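Home | Reviews | Classroom | Families | Archive | Contact

Zokon Daily Record Book, Review

Posted 20 June 2022 by Hertta Leinonen

The Zokon Daily Record Book is a paper log for preschool rooms. It has one page per child per day, with a carbon copy behind it that goes home at pickup. I used it in a room of four-year-olds from October until the end of spring, and went through two books and part of a third.

Each book holds 90 pages. With the group size we had, a book would have lasted a little over a week if we had filled in a page for every child every day. We didn't. We used it for the children in their first month and for any child whose family asked for it, and kept the others on our regular wall sheet. Used that way it is affordable. Used the way the cover suggests, it isn't.

The page is laid out in blocks: arrival, meals, rest, toileting, play, and a space at the bottom for notes. The meals block is good. You circle all, most, some or none, and there is a line for what was offered. The rest block has a start and an end time and nothing else, so there is no place to write that a child lay quietly with a book. I wrote it in the margin.

The play block is the weak part. It is a row of check boxes (blocks, art, water, pretend, outdoors) with one short line under it. Most of what parents want to hear about happens here, and the line fits maybe six words. By winter I was skipping the boxes and using the notes space for play, which left nowhere for notes. 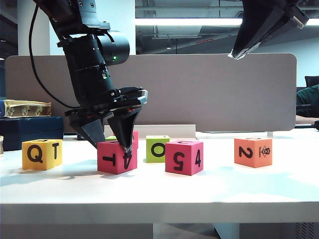

Meron Wubshet had the opposite view of the play block. She thought the check boxes were the only reason the pages got finished before pickup, and said that a bigger space would have meant a blank space on most days. She also pointed out that two of our families read English as a second language and liked having the same words in the same place each time. I accept that, and I would still give up two of the boxes for a second line.

The carbon copy is legible if you press hard with a ballpoint. Gel pens do not work. The perforation is clean on the first half of the book and gets worse toward the back, where the binding pulls. I tore three copies and had to tape them.

The cover is stiff card with a plastic coating and it wiped down fine after a juice spill. The elastic strap went slack on one book. The other still holds.

We tried the Ejigu pad for a week as a comparison. It is cheaper and the paper is thicker, but there is no copy, so you write everything twice or keep nothing for the file. For a licensed program that ruled it out.

I would buy the Zokon book again for new starters. For a whole room I would look at something else.

Rating: 3 out of 5

We use cookies to remember your settings and count visits. Accept | Manage preferences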